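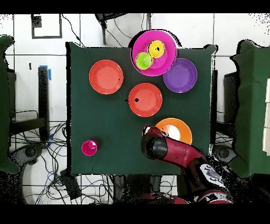

The washing-up robot of Anthorpe

By the time I get to Ferkodska, a little after seven on a wet November evening, the kettle has boiled twice and Domingo Ulloa has forgotten it both times. He is crouched by a table on the tiled floor with a laptop balanced on one knee, muttering at a pink bowl.

"It can see the bowl," he says. "It's very fond of the bowl. It's the cups it goes off."

Ferkodska is a shared workshop at the back of Figueroa Yard, between a tyre fitter and a place that re-canes chairs. Members pay monthly and get a locker, a key and the run of the benches. Most of them make furniture or mend bicycles. Domingo is teaching a robot arm to clear a table, and has been at it for eight months. He calls the project Paliven, after the village where his grandmother ran a café and where, as a boy, he was handed a tray and told to get on with it.

I should say straight away that I love this sort of thing. I have stood in chilly garages to watch home-made lawnmowers drive into hedges, and enjoyed every minute. But Paliven got hold of me in a way I hadn't expected, perhaps because the job is so ordinary. Plates, cups, a bowl. Any five-year-old can do it (mine won't, but she can).

Picnic plates and a green cloth

The arm is a handsome thing in red and black, with a gripper at the end and a set of buttons on its body for moving it about by hand. Domingo bought it second-hand from a college that was refitting its labs, and spent his first fortnight simply learning how to park it. He had never programmed anything more complicated than a central heating timer. He is a piano tuner by trade, and he talks about the joints of the arm much as he talks about an old upright: this one is sweet, that one is a bit lazy in cold weather.

The crockery is plastic, bought in one go from a camping shop that was closing down. He started with proper china from home. The first saucer lasted until lunchtime. Plastic bounces, and it comes in colours you would never allow in your kitchen, and those colours turn out to be a gift to anyone trying to get a computer to tell one object from another. A magenta bowl on dark green cloth is hard to miss.

The cloth took longer to settle on than the plates did. White swallowed the highlights. A checked one sent the software into a sort of panic, finding edges everywhere. Dark green did the trick, and Domingo went back to the market for the rest of the roll.

Trouble with shine

Watching from overhead is a depth camera, which measures how far away each bit of the table is and builds up a rough landscape of it. Rough is the word! On the laptop the dishes have crumbly black edges, as if somebody had nibbled them, and wherever the camera can't make up its mind it leaves a speckled hole. Glossy plastic is the worst offender. A ceiling light lands on a plate, the middle of it goes white, and for a moment the software has to guess what is there.

Domingo's answer was to stop asking for the whole object. Paliven looks for a rim, works out a place to pinch it, and ignores whatever the middle is up to. For cups this works nicely, provided they are standing up. A cup on its side is another matter altogether, and he has a page of drawings showing all the ways a small cup can lie down.

He keeps everything in a fat notebook, one run to a page, with the time, the layout and a short remark. "Good." "Good but rude." "Went for my sleeve." When I visit he has just filled page 58.

We do a couple of runs together. I'm allowed to lay the table, which I do with real malice, pushing plates close to one another and standing a cup inside the bowl. Domingo checks where everybody's hands are, says "right then" to no one in particular, and presses the key. The arm swings over with a low whirr and I find I'm holding my breath.

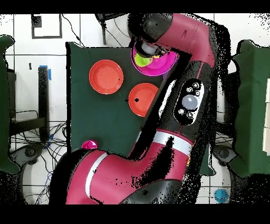 How it decides

What I hadn't understood beforehand is how much of the work goes into the order of things. If you clear a big bowl with a cup in it, the cup comes along whether you meant it to or not. If you go for a plate that is tucked under another rim, you drag both. So before it moves, Paliven makes a list: what is on top, what is inside, what can be reached without the forearm sweeping something else off the table.

The early version of that list was two lines long and amounted to "nearest first". It produced some marvellous messes. The present one took most of the summer, and Domingo rewrote it twice after watching his sister clear up at a birthday tea. She stacks as she goes, small into large, and never carries anything across anything else. He went home and typed it up that night.

What comes next

There's a list on his locker door. A softer pair of fingertips, cut from an old mouse mat. A bracket for the camera that doesn't shift when the tyre fitter drops something heavy. Cutlery, with a question mark and then, underneath in different ink, another question mark.

He would like to have it running for the Ferkodska open evening in the spring, with visitors laying the table however they please. I've asked if I can bring my daughter. Domingo says she's welcome, as long as she sets out the cups the right way up. He went to put the kettle on again, and I stayed by the table and moved a plate a little nearer the edge.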